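Bowl fault (robot picking)

A bowl fault is what people who work with tabletop robot arms call it when the gripper goes down into a bowl and the controller stops the arm there. I first ran into the word in the Stedus manual, and I've been collecting cases ever since (this page is mostly those notes, tidied up a bit!).

The usual cause is contact force. A bowl has sloping sides, so a finger that's a hair off target pushes on the wall, and the force limit trips. On the Proltik controller the factory limit is 55 newtons, and the log just says "code 14" – not much help at midnight.
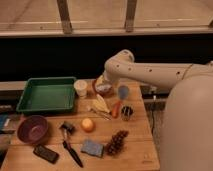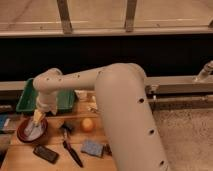
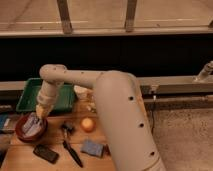
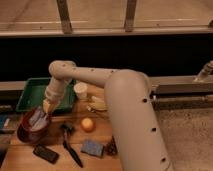
Tabletop picking with a white or pale arm. In the last three, the gripper points down into a dark red or reddish-brown container.

The name is a little unfair, as mugs and jars can do it too. Sleiman's test notes list 300 stops in 4000 picks, and deep containers made up most of them.

Safety-wise, the thing to watch is the restart. An arm stopped under load can jump when the brakes let go, so keep your hands out, lift it straight up at low speed, and only then clear the code. Older Skusia firmware cleared it by itself – I'd update that before anything else.

See also: force limit, protective stop, grasp planning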